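Gripper closes fine in the air but lets go as soon as it lifts — home build, what am I missing?

3 min read

Posted by Mabli Powell, 9 Aug 2023

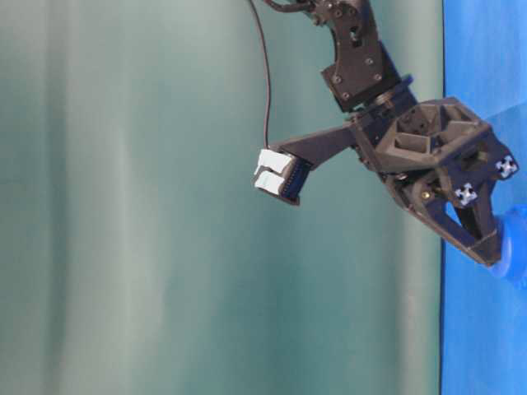
So I've been putting this arm together in my spare room in Wamden since April, and I'm this close to being happy with it! The shoulder and elbow do what I tell them, the wrist holds its angle, and the software (I'm using Gretura, the free version) knows where everything is most of the time. Picking things up is where it all goes wrong. I send the close command, the jaws come together, the arm starts to rise and whatever I was holding slides out the bottom. It managed 2 good lifts out of 10 last night, and one of those was pretty crooked.

I've already tried slowing down the lift and squeezing harder. Squeezing harder just made the servo hum and get hot, so I backed off — I don't want to cook it. The jaws are hard black plastic with nothing stuck on them. Do I need a stronger servo, or is it something dumb?

Brigitta Ruchti

Don't buy a servo yet! I had the same thing on the arm we built at the shared workshop in Wustatstead, and ours was bare plastic on smooth plastic, so there was hardly any friction to work with. Cut a strip of thin rubber (I used an old bike tube, washed with dish soap first) and glue it to the inside faces of both jaws. Let it sit overnight.

Then check where the jaws meet the thing you're picking up. If only the tips touch, it will pivot and slip no matter how hard you squeeze. Go lower, or come in a little flatter, until more of the jaw is against it. I ended up dropping my grab height by three millimeters and changing the wrist angle from 120 degrees to 116, and that was plenty. Also put a short pause between close and lift. Mine was starting up before the jaws had finished closing, which took me a whole weekend to spot.

fankhauser

get a bigger servo, the small ones are junk

Mabli Powell

Brigitta, thank you! I had no pause in there at all. Adding one now and hunting for a bike tube — will post again once the glue dries.

Contact us | © Wustatstead Makers Help | Back to top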